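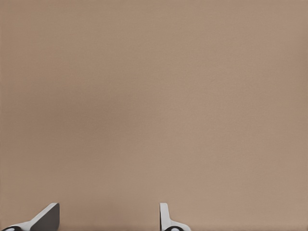 # Girkberg Simulated Manipulation Challenge

The **Girkberg Simulated Manipulation Challenge** is an annual student competition in robot programming, held each May at Girkberg Technical College. Teams write control software for a two-fingered gripper and test it entirely in simulation. The contest grew out of a second-year robotics course taught by Hae-won Yeom and is now open to colleges and secondary schools outside the region.

## History

The first edition was organized by Yeom and Salim Biwott as a final project for a single class. The college owned one working arm at the time, and students had been signing up for short turns on it late into the evening. Moving the project to simulation allowed every student to work at once. Outside teams were admitted the following year, and entry has since been capped at 40 teams.

Biwott left the organizing group to work on course materials and was succeeded by Deok-su Nam, who introduced the present scoring system.

## Format

Teams have four members at most and must name a faculty adviser. Each team receives the same starter package, called *Plastarden*, which contains the gripper model, a plain work surface, a set of practice objects and a viewer that renders the view over the fingers. The surface in the package has no printed grid or markers, and teams may not add any.

The competition is divided into two rounds:

- **Qualifying round.** Programs are submitted remotely and run on the college's computers. Each program attempts 300 short tasks with object positions drawn at random.
- **Final round.** The highest-ranked teams meet at the college and are given tasks they have not seen before. They may change their programs between runs but not during them.

Points are given for a secure grasp, for correct placement and for time remaining. A program that drives the fingers into the surface loses the points for that task - a rule that was relaxed for secondary schools after complaints from advisers.

## Role in teaching

At Girkberg, the challenge counts toward the laboratory grade in the robotics course. Students keep a written log of each change to their code, and the log is graded separately from the contest result. Early assignments deal with moving the gripper and opening and closing the fingers, and objects are introduced later in the term.

Hwa-young Choo, a former contestant, now leads the preparatory workshop for secondary school teams.

## Results and records

The highest qualifying score to date is 3,854 points, set by a team from Dundow Polytechnic under the captaincy of Do-yoon Bang. The same team placed second in the final. The Mendes Prize is awarded separately for the clearest written log and has most often gone to teams that did not reach the final round.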